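How do you teach a robot to tidy up snacks? I work on a robot named Otine, and my favorite way is to show it! I hold a gripper with soft-tipped fingers, kind of like giant tweezers, and do the job myself while a camera watches.
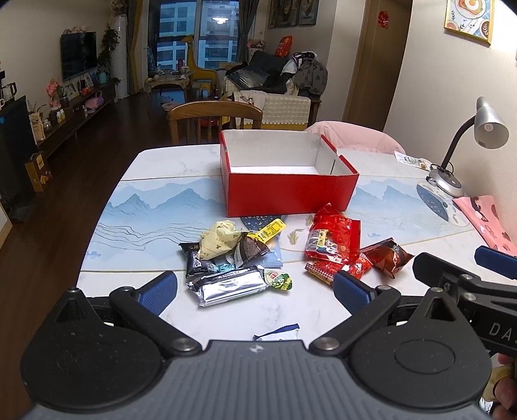
Each try gets saved, and we call it a demo. My teammate Lerato and I made 413 of them (my thumb was so tired!). Then a computer program studies them all and learns which moves go with which views. Crinkly bags are tricky, so Otine still drops those more than boxes. Next up, we're trying socks!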